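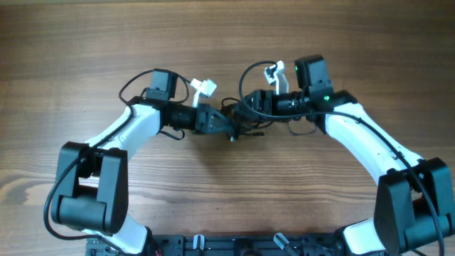 Give it a whole winter before you put anything on it, Tobias Obi told me, because a top that looks flat in the fall can have other ideas by February. He's usually right about wood and I'm usually impatient, so I listened for once – mostly. I did get as far as buying the oil.

Anyway, hello, and welcome to the table page! A few of you asked for more of the wood after my last post, which had plenty of me complaining about shipping and almost no grain. So it's all grain today. Short notes, big pictures, and some questions at the bottom that I'd love help with.

Quick background if you're new. I wanted a Losside top, the long one, and had the page open in a tab for months. It was 279 dollars before delivery, and I kept closing the tab and opening it again. Then Ebenezer Ofori spotted a secondhand one in Pinow for 70, and that was the end of that. It came wrapped in two moving blankets and tied up with so much string that I was still finding bits of it under the radiator a week later.

What I like best is the color. I'd been expecting something flat and beige, going by the listing, and what I got is much warmer. It changes through the day too. In the morning it's closer to tan, then by 5 or so it goes properly orange and I start walking past just to look at it (yes, I know).

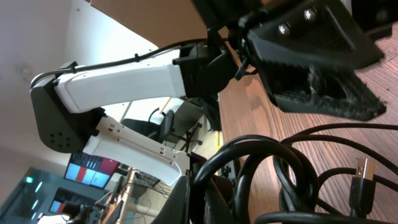
Orange-brown, with the grain running off on the diagonal.

Rhun Gittins asked what I'd cleaned it with. Barely anything: a damp cloth, a drop of dish soap, then a dry cloth straight after, always along the grain. I did try a melamine sponge on the underside first, where it doesn't matter, and it left a dull patch, so the sponge went back under the sink. If yours is oiled already, I'd skip the soap as well and see how far plain water gets you.

The other thing people ask is whether it's solid. I can't tell you for sure! The seller in Pinow said solid, Ekow Yakubu ran his thumb along the edge and made a face, and I haven't wanted to drill into it to find out. I've been treating it like veneer to be on the safe side. That means no belt sander, no scraper, and a very light hand with fine paper, only where it feels rough. 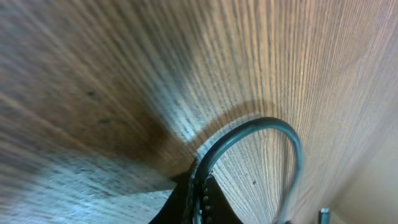 Oil or wax is where I keep going around in circles. I have a can of Fiadzo hardwax oil on the shelf, the matte one, and a tin of Zarnov paste wax that came with the house. The oil would make it darker, I'm pretty sure of that, and I'm a little afraid of losing the paler look it gets when light hits it. See the bluish-white patch up past the shadow, where the grain goes almost silver? I'd hate to oil that away. Then again, in the shade the same wood goes as dark as chocolate, and I love that as well, so maybe I'd be happy either way. Wissam Atallah oiled his kitchen shelves last year and says he'd never go back to wax, but his shelves were dark to begin with.

For now I've done a test strip on an offcut from another project. It isn't the same wood, so I'm not sure what I've learned, apart from how long the Fiadzo stuff smells (long). Two thin coats looked better than one thick one. I wiped off the extra with an old T-shirt and laid the shirt out flat outside to dry, like it says on the can – please do that too, oily rags can heat up all by themselves.

One more picture, and it's a fussy one. There's a faint line in the wood where the stripes shift their slope a bit, and I didn't notice it for days. Once I had, I couldn't stop. Ekow says it's a joint between two pieces of veneer, and after looking at it this way I think he's probably won that argument. The small dark marks are what I'm asking about further down. 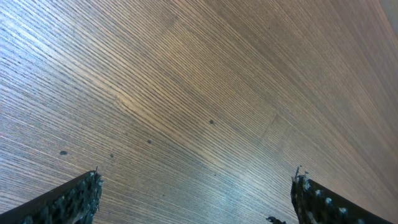

Questions for you lot

First, those spots. They might be little knots, or old stains, or just crumbs of something that I should've wiped up. The one over to the left is the biggest, and the one near the middle is small and round. If they're stains, is there anything gentle I can try before oiling? I've read about oxalic acid and it scares me.

Second, has anyone put hardwax oil over a seam like that one? Does the line get stronger or does it blend in? Before and after photos would make my week.

Third, coasters. I want something that won't stick to a freshly oiled top. Cork? Felt? Rhun swears by slate, but I can hear the scratching already.

Leave a comment below or send me a note through the contact page. I'm holding off on opening the can until I've heard from a few of you.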